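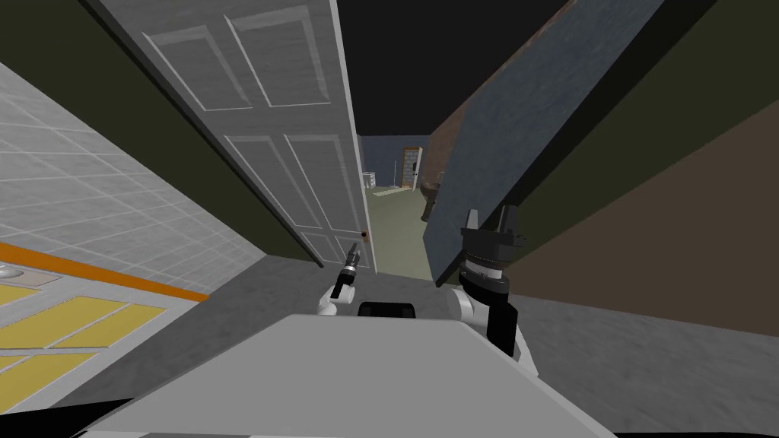
Notebook, December, 4.10 pm

Crowd incident work for Pleltedton. Read through the Wiegand report again with a pen this time. Their claim is that thrown objects at matches can be predicted from crowd noise in the minutes before. I don't buy it yet.

What they had: 27 matches with sound recorded at both ends of the ground, 4 of those with something thrown on to the pitch. Four. Two of the four were the same derby fixture, home and away, with presumably a lot of the same people in the away end. So we are being asked to believe in a warning sign on the strength of what is close to three separate cases.

Also not clear what counts as "thrown". A coin and a flare go in the same column. Plastic cups are left out, except at Podley where the steward's log puts everything down as "missile" including, as far as I can tell from the wording, a scarf.

Went back to the raw clips. There are 384 of them, each one minute long. Played the Podley ones first with the match clock hidden. I marked every clip where I thought the noise was "rising" in their sense, then did it again after lunch without looking at the first sheet. My two sheets disagree badly on the second half clips. If I can't agree with myself, a threshold set by ear is no use to a safety officer.

Worse, most of the loud clips are just corners. Home side wins a corner, noise goes up, noise goes down. The report says these were "adjusted for" and gives no method. Wrote to ask. No reply so far.

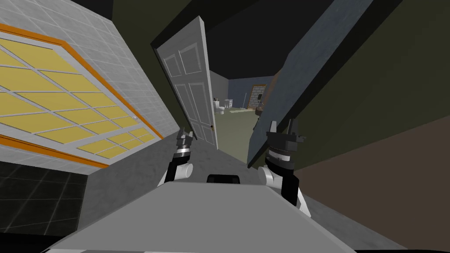
Two arms, gripper towards the doorway. Simulated view.

Trurnum ground is a different problem. The roof on the covered end throws the sound back and the recorder was under it, so everything reads high. Someone has scaled those clips down to match Podley and I can find no note of when or by how much. I would leave Trurnum out altogether until we have the originals.

Tried one simple thing before packing up: ignore the noise, use only the score and the minute. Goal against the home side, or a penalty given, inside the last five minutes. On a quick pass by hand this looked no worse than the noise measure. Not saying it's good. With so few incidents anything will look all right if you pick the cut-off afterwards, mine included, and I did pick it afterwards.

To do
- get the unscaled Trurnum clips, or drop the ground
- split flares from coins and small stuff, recount
- second listener for the Podley clips, somebody who hasn't read the report
- fix the cut-off for the score-and-minute rule now, in writing, before the next lot of matches comes in
- ask Wiegand again about corners

Pleltedton want a line for their club briefing. I'd give them nothing on prediction. Bag checks and where the stewards stand are a separate matter and don't need our clips either way.

5.35 pm. Found the steward's log for Podley has the teams changing ends at the wrong time in one match, so the clips for that half may be labelled for the wrong end. Check before using any of it.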